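La norma técnica también es un bien público 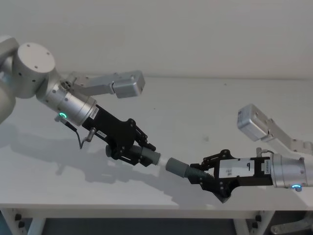

Dos piezas cilíndricas grises, casi alineadas por sus extremos, sobre una mesa blanca.

La compatibilidad entre piezas de distintos fabricantes suele darse por supuesta hasta que falta. Un municipio que debe sustituir un racor de su red de agua descubre entonces que la medida exacta figura en un documento de pago, redactado por un organismo en el que no tiene voz.

El Instituto Dellon sostiene que toda norma citada en una ley o en un pliego de contratación debe poder consultarse gratuitamente. Resulta difícil exigir el cumplimiento de un texto cuyo acceso cuesta 100 euros, y más aún cuando un solo pliego remite a 44 normas distintas.

Se objeta que la venta de ejemplares financia el trabajo de los comités. El argumento merece atención, pero no es concluyente. La elaboración puede sufragarse con cuotas de los fabricantes y una aportación presupuestaria estable, como ya propuso nuestro informe de octubre.

Instamos a las administraciones a publicar, antes de cada licitación, el texto íntegro de las normas que invoquen.

Instituto Dellon, 18 de junio de 2020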